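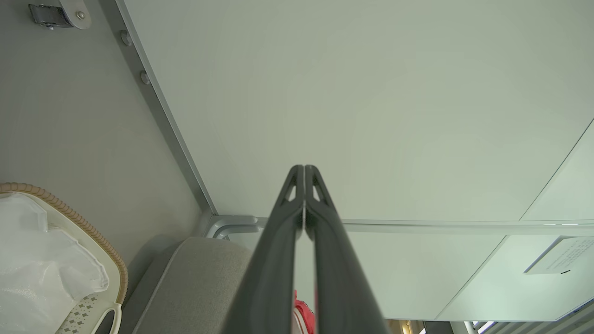

Minutes of the Gripper and Wrist Camera Evaluation Meeting
Sistano Applied Automation Group
Held 2023-03-10, Meeting Room 5

Present: representatives of the Mechanical, Controls, Perception and Purchasing sections. A representative of Drivside, the site partner, attended by telephone for items 3 to 6.

Apologies: received from the Safety section, which had sent written remarks in advance.

1. Minutes of the previous meeting

The minutes of the previous meeting were accepted with one correction. Under item 4, "Stara arm" should read "Stara controller". The arm itself has not changed since the start of the program.

2. Matters arising

The replacement cable guides have been received and fitted to the first arm. The second set is on back order and the supplier has not given a delivery date. Purchasing will write again.

The request for a second test bench was deferred to the next budget round.

3. Comparison of finger sets

The Mechanical section tabled its report on the two finger sets under trial, the Hofstetter tapered pair and the flat parallel pair used until now. Each set was run for 900 grasps on the agreed list of 22 household and travel items, which includes soft bags, boxed goods, bottles and folded cloth.

The tapered pair performed better on thin and crumpled packaging. Its narrow tips could be placed between items lying close together, and fewer neighbouring items were moved in the process. The flat pair held boxed goods more firmly and was less affected when the approach was off centre. On bottles the two sets gave much the same result.

Controls noted that closing force had been left at the same setting for both sets. It was felt that this may have put the tapered pair at a disadvantage on heavier items, as its contact area is smaller. The Mechanical section agreed to repeat the heavier items at two further force settings and to report those results separately from the original figures.

Drivside asked whether fingers could be changed on site without returning the arm to the workshop. Mechanical confirmed that they could, but that the calibration routine must be run after each change. Drivside asked for this to be stated clearly in the operating notes.

4. Wrist camera position

Perception reported on the small camera mounted at the wrist. In the present mounting both fingertips remain in view when the gripper is almost closed, and the group considered this worth keeping. The difficulty is that the fingers then hide a good part of whatever lies directly behind them. With a red and white item low in the view, for instance, only a small portion could be made out between the fingers.

Perception also raised the matter of plain surfaces. Large pale panels with little marking on them offer the tracking software few points to follow, and in such views it must rely on trim, rails and seams. Small printed labels are picked up as features but their text cannot be read at the present resolution. It was agreed that reading labels is outside the scope of this trial.

Two proposals were discussed. The first was to raise the camera mount by 12 millimetres and tilt it slightly toward the fingertips. The second was to keep the mount as it is and add a fixed camera at the base of the arm. Members favoured trying the first proposal before any money is spent on the second. Drivside asked that its preference for a single camera be recorded, on the grounds of cabling and cleaning.

5. Controller

Controls reported that the Stara controller had been stable since the last software update. Slow response on wake-up remains, and the vendor has been told. There was some discussion of whether the older controller should be kept as a spare. No decision was reached and the item will be carried forward.

6. Safety remarks

The written remarks of the Safety section were read. They ask that the edges of any new finger set be checked before the fingers are used near seating or upholstery, and that the stop button be kept within reach of the operator during all trials. Both points were accepted.

7. Actions

Mechanical: repeat the heavier items at two further force settings; check finger edges as requested by Safety.
Perception: prepare and test the raised camera mount.
Controls: add the calibration step to the operating notes and send a draft to Drivside.
Purchasing: follow up the outstanding cable guides.

8. Next meeting

To be held in June, at the Drivside site if the loading area is available. The results of the repeat trials are to be circulated beforehand.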